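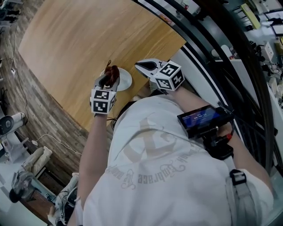

Loroline brings its twisty bakes (and the little plates to go with them) to the upstairs table

Press release, 8 Jul 2025

Hello! I'm Sadia Durrani and I run Loroline, a very small baking business that has spent most of its life in my own kitchen. I'm writing this one myself as I don't have a press person, so please forgive the exclamation marks. The news is that we're opening a proper sit-down tasting table at Grellia, up on the mezzanine, and you're all invited to come and eat something plaited.

If you've bought from us before, you'll know we only do a handful of things. The Usmani is the one people ask for, a long twist of enriched dough with cardamom and dark brown sugar, named after the street where I learned to make it. It takes 2 proves and a lot of patience, and I still get cross with it when the weather's warm. Then there's the Hurkico, darker and stickier, with treacle and a bit of orange peel. My mum says it's too sweet. She has had three.

We started testing the sit-down idea back in March with a borrowed tea urn and no real plan. Since then we've served 268 twists to friends, neighbours and a very patient choir, and I wrote down everything they told me. Mostly they wanted somewhere to put their elbows! So the first thing I went looking for was a table, and I wanted a round one, in wood, pale enough to make the place feel a bit brighter on a grey morning.
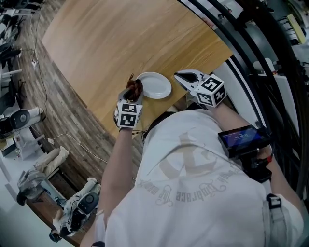 Plates took me longer to settle than the recipes did, if you can believe it. I tried big ones, square ones and a set of slates that made a horrible noise under a fork. What I've gone for is the small round white plate with a raised rim, and I love how it looks on light oak-coloured wood. The rim matters more than I expected, as a good twist sheds sugar the moment you pull it apart, and I'd like that sugar to stay where you can dab it up with a finger (please do, I always do). It's a modest size as well, so one twist feels like a treat and you can come back for another.

Tastings are for small groups and last as long as a pot of tea does. You'll get both bakes, tea or coffee, and a chance to have a go at plaiting if you fancy getting floury. The plaiting is easier than it looks, and wonky ones taste exactly the same. Children are very welcome. I can't promise a nut-free kitchen, so do drop me a line before you come if that's a worry, and I'll tell you what's been on the worktop.

Anyone who writes about food, or runs a local newsletter, or just has a loud voice at the school gate, is welcome to come and try things before we open the bookings. I'm happy to chat about the recipes, the business, or why I gave up on croissants. Bring a tin if you'd like to take some home. They're lovely the next day, split and toasted, with far too much butter.

Contact: Sadia Durrani, Loroline, at Grellia
© 2025 Loroline. All rights reserved.
3 shares | 2 comments
Back to top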